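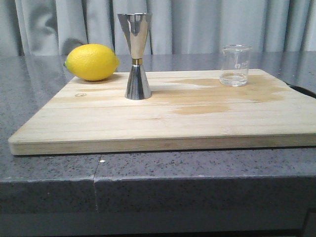 *Figure 7.1. Lemon, double-sided jigger and small glass beaker on a cutting board.*

# Chapter 7: Bringing a Game to a Second Platform

## 7.1 Introduction

A game is seldom finished when it first goes on sale. Publishers that begin on one console will often bring the same title to personal computers, to a second console or to mobile devices, and the version made for each new system is called a port. This chapter considers how ports are planned, scheduled and released. It assumes that the student has read Chapter 6, on certification, and is familiar with the terms *build*, *release candidate* and *storefront*.

The chapter is concerned mainly with ports from console to personal computer. Movement in the other direction raises separate questions of memory limits and platform approval, and these are treated in Chapter 8.

## 7.2 The Running Case: *Troster*

The examples in this chapter are drawn from *Troster*, a side-scrolling adventure game developed by Nilar and published by Mowat. The game was released first on a single console. The computer version followed 18 months later, after a delay from the date first announced. Grinell, an outside studio, carried out most of the conversion work under contract.

The case is useful for study because its records are unusually complete. The contract between Mowat and Grinell listed 169 separate tasks, each with an owner and an expected length. Students will be asked to return to this list in several of the exercises, and an abridged form of it is given in Appendix C.

When the contract was signed, the parties agreed on three points: the game would run at any common screen size, it would accept both keyboard and controller input, and saved games would be stored in a location the player could find. Each of these appeared simple. The second took up more of the schedule than the other two together.
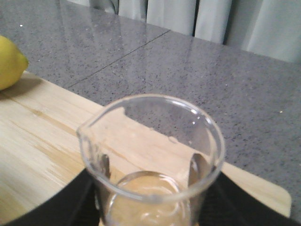 Fraser Farquharson has argued that the trouble with *Troster* began well before the port, when the original team wrote its menus on the assumption that every player would be holding the same controller. Button names had been drawn into the artwork of the menus themselves, and each one had to be found and replaced by hand. In his view the cost should be counted against the first release, and a publisher that counts it against the port will make the same mistake in its next budget.

This position is not accepted by all writers on the subject. Leszek Pawłowska holds that a small studio cannot be expected to pay for work on a version that may never be ordered, and that the publisher, which alone knows its plans, should state them early and bear the expense. The student should keep both positions in mind when reading Section 7.5, on the division of costs.

## 7.3 Setting a Release Date

The date of a port depends on more than the condition of the build. A publisher will normally consider the following:

- the terms of any period during which the game may be sold on one system only
- the review time required by each storefront
- other releases planned by the same publisher
- the readiness of translated text
- the state of any free demo

The demo deserves particular attention. In February, Mowat offered the opening two levels of *Troster* to computer players at no charge. The demo was intended as promotion, but it also served as a test on a far wider range of machines than Grinell had available. About 500 reports were received. Many described the same fault, in which the game returned to its title screen when a controller was unplugged, and this fault had not appeared in internal testing.

Mowat then had to choose between holding to its announced date and allowing time for repair. It moved the release to 8th April and published a short notice giving the reason. The notice is reproduced in Section 7.4, together with the earlier draft that the company decided not to use - the draft gave no new date.

## 7.4 Terms Used in This Chapter

**Port.** A version of an existing game made to run on a system other than the one for which it was written.

**Input mapping.** The table that connects a key or button to an action in the game.

**Exclusivity period.** A length of time, set by contract, during which a game may not be sold on competing systems.

**Parity.** The condition in which all versions of a game offer the same content. Parity at release is often promised - parity after later updates is less often maintained.

The two notices follow. Students should read both before beginning Exercise 7.1.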